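Buy the Bright Bag
by Jolán Hegedűs

Most backpacks on the morning train at Workdale are black or dark gray. I carried one like that for 18 years, two bags in a row, and I now think it was a mistake.

A dark bag disappears. It disappears under a seat, in a coat closet, and on a pile with everyone else's. Worse, the inside is usually dark too, so keys and chargers vanish a second time. People say black hides dirt. It does, and then the dirt stays there until spring.

Color costs nothing extra in most shops. Yellow or orange fabric with black straps is a sensible mix, as the straps take the sweat and handling and the panels do the job of being seen. 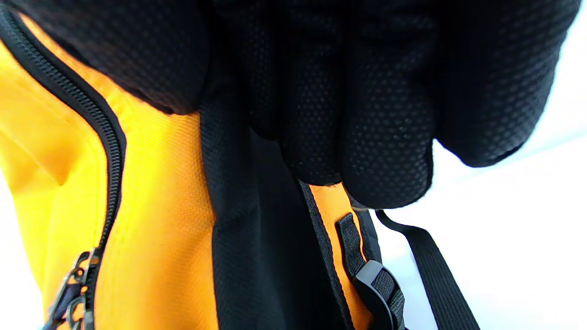 Straps and zippers first

Color is still the last thing to check. Hold the bag up by one shoulder strap with 3 or 4 books in it and see how it hangs. The strap should be wide and padded. Then run the main zipper around its curve a few times. If it catches in the store, it will catch at the bus stop.

My neighbor Amanuel Demissie disagrees with me on all this and says a loud bag looks childish at work. Maybe so. He has left his on the train twice, and I would take childish over the lost property desk.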